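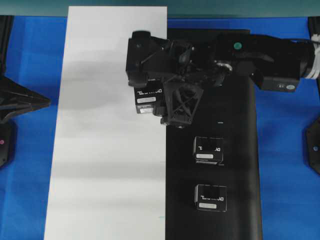

Progress report to the Godov fund, 5/7/19

Dear Wanda Lindgren,

I'm very glad to say the open day at Plornurholm went ahead, and we had 200 visitors through the door, which was rather more than we had chairs for! Liên Văn ran the demonstration of the arm moving small black boxes between the mat and the white board, and was kind enough to go over it again for anyone who came in late (there were a good many). The day cost 3950, tea included. We hope to hold the second one at Zonach in September, and you would be most welcome.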